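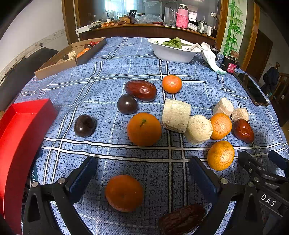

**Ticket subject:** Catering order confirmations not reaching department contacts
**Opened by:** Hanan Nseir, Hospitality Office, Hattar Conference Center
**Assigned to:** Folke Berge, Messaging Services
**Priority:** Medium
**Status:** Resolved, under observation

### Initial report

The Hospitality Office reports that confirmation messages from the Sturna ordering system are no longer delivered to several department contacts. Orders are accepted and appear correctly in the kitchen queue. The requesting department, however, receives no message and in two cases has placed the same order again.

The problem was first noticed in May, after the spring change to the fruit and refreshment menu. Orders placed by telephone are not affected. The office requests that the matter be corrected before the summer meetings begin, as duplicate orders must be canceled by hand before 3:00 p.m. on the day preceding delivery.

### Information requested

Please supply the following:

- The order reference for each missing confirmation
- The address to which the confirmation should have been sent
- Whether the contact has checked the junk mail folder
- Whether the contact receives other messages from Sturna, such as the monthly statement

### Reply from the Hospitality Office

References have been added to the ticket. All affected contacts have checked their junk mail folders and found nothing. The monthly statement arrives as usual. Khalil Masri in Accounts notes that his own confirmations continue to arrive, although he orders from the same menu as the others.

### Investigation

**Entry 1, F. Berge.** The mail gateway log was searched for the order references supplied. No delivery attempt was recorded for any of them. The messages are therefore not being rejected or filtered by the gateway. Statements are sent by a separate process, which explains why they are unaffected.

**Entry 2, F. Berge.** A test order was placed from a Messaging Services account, using a single item from the refreshment menu. The confirmation arrived within a minute. A second test used the delivery address of one of the affected departments. No confirmation was produced. The menu change does not appear to be related to the fault.

**Entry 3, F. Berge.** The ticket was shared with Nizar Issa, who maintains the Sturna application. He was asked to review the outgoing message queue on the application server.

**Entry 4, N. Issa.** The queue holds 33 unsent confirmations. Each carries the same error:

`Recipient field exceeds permitted length (limit 100)`

The limit applies to the combined recipient field, including the copy addresses. Departments with one contact fall under the limit. Departments with a main contact, a deputy and a shared mailbox generally exceed it. Mr. Masri is the only contact listed for Accounts, and his messages are sent normally.

**Entry 5, N. Issa.** The previous limit was 300. The value was reduced when the application was moved to the Skaseck server, where the standard configuration file replaced the local one. The local file had not been included in the migration checklist. Other settings in the two files were compared and no further differences were found.

### Action taken

1. The recipient limit was restored to 300 in the local configuration file.
2. The message service was restarted at 6:40 a.m., before the ordering page opened.
3. Confirmations for orders already delivered were removed from the queue. Those for pending orders were released.
4. The local configuration file was added to the migration checklist.

Ordering was not interrupted by the restart.

### Confirmation from requester

The Hospitality Office confirms that the affected departments are receiving messages again. One contact, Nizar Sleiman in Facilities Planning, reports that his confirmation arrived but displayed the delivery room as "Varier" with no room number. The office asks whether this is part of the same fault.

### Further note

**Entry 6, N. Issa.** The room display is a separate matter. The Varier rooms were entered in the location table under a shared name, and the number was placed in the comments field. Confirmations do not print that field. A correction requires a change to the location table, which is managed by the Hospitality Office. Instructions have been sent to Ms. Nseir. Until the table is changed, requesters in the Varier wing should enter the room number in the delivery notes.

### Guidance for departments

Departments that have not received a confirmation should check the order history page before placing a second order. An order marked "Accepted" has reached the kitchen and will be prepared. If no confirmation arrives within one hour, please reply to this ticket with the order reference. Changes to contacts should be sent to the Hospitality Office.

The ticket will remain open for observation until the end of the month and will then be closed by Messaging Services.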